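Search this site Search Advanced search

3.2 Materials

The object used in all placement trials was a yellow plastic cube from the Plerken block set. The cube was chosen for its plain geometry and for its color, which separates well from light wood under ordinary room lighting. Its edges are softly rounded, so the visible outline of a face is slightly smaller than the full width of the block. All position errors reported in Section 4 refer to the center of the cube and not to its edges, which avoids having to correct for this rounding.

The work surface was a light wooden tabletop, left unpainted. Its grain is visible at working distance and was kept as it is, as earlier work at the Rarnstead site had used a plain gray sheet and the results did not transfer well to household furniture. No cloth, mat or coating was applied at any point in the study.

The target area was laid out as a square outline in black tape. The inside of the square was left as bare wood, so that target and surroundings differ only at the border. The tape was applied by hand and then pressed down along its full length. We did not try to make the outline perfectly regular. A placement was scored against the inner edge of the tape: the cube had to rest fully inside this edge, with no part of its base on the tape itself. A cube touching the tape was scored as partial, and a cube resting outside the outline was scored as a miss. Figure 2 shows the cube and a taped square on the tabletop.
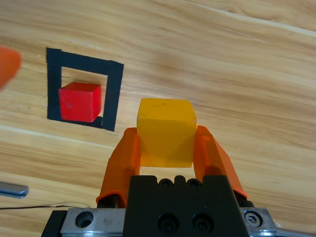 Figure 2. Cube held over the work surface, with the taped square at upper left.

3.3 Surface wear

Repeated handling marks the plastic. Scuffs gather at the corners first, and small dark specks become visible on the flat faces. We considered replacing the cube at fixed intervals and decided against it, for two reasons. A worn block is closer to what is found in a home or a classroom, and a replacement partway through would have introduced a change in surface finish that could not be separated from the effect of practice.

Wear was therefore recorded and not corrected. The cube was wiped with a dry cloth between blocks of trials, and any mark that remained after wiping was treated as permanent. The pale worn spots along the upper corners belong to this second group — they are damage to the plastic and cannot be cleaned off. The dark specks on the top face were left in place as well. 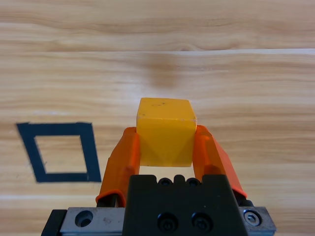
3.4 Trial procedure

The Skusberg series was planned at 1000 trials. Of these, 894 met the inclusion criteria and were kept for analysis. The remaining trials were dropped before scoring, in most cases because the starting position of the cube had not been logged. Each included trial began with the cube resting on bare wood outside the square and ended when it was released. Position was read after release only. Orientation was recorded to the nearest quarter turn but was not scored, given that the faces were treated as interchangeable.

Scoring followed the Moya protocol without changes.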